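Zidcombe pauses fruit-handling trials after grip fault

Zidcombe has stopped its table-clearing trials for the second time since August, after a fault in the software that decides how hard its grippers squeeze. The company calls it a "minor calibration matter." It logged 27 bad grips in 900, and it won't say how many ended in crushed fruit.

Work on the Gerine gripper is done on ordinary tables, with small round fruit picked from a plate between two blue finger pads.
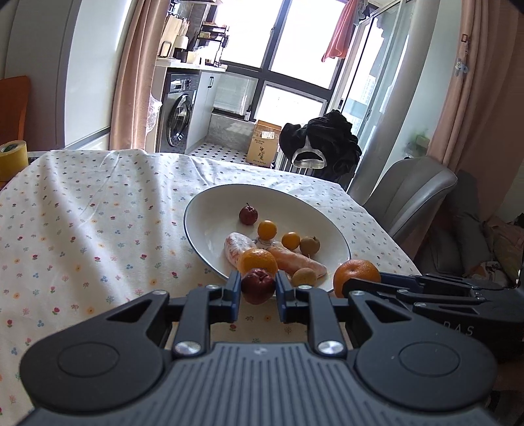
Yareli Montes doubts the pads are to blame and wants the force logs released, all of them, before anyone talks about a fix.

Those logs are still private. Zidcombe promises a patch by Saturday - the last one took 3 weeks and didn't hold. Nor has it explained why the force limit, meant to cut in on its own, let the bad grips through. 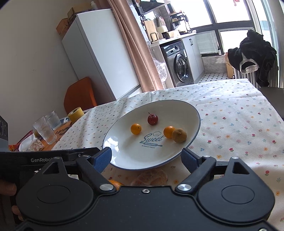 MORE IN: Robotics & Safety

Varela, which planned to buy the system, says its order stands. It declined to say whether it has seen the logs.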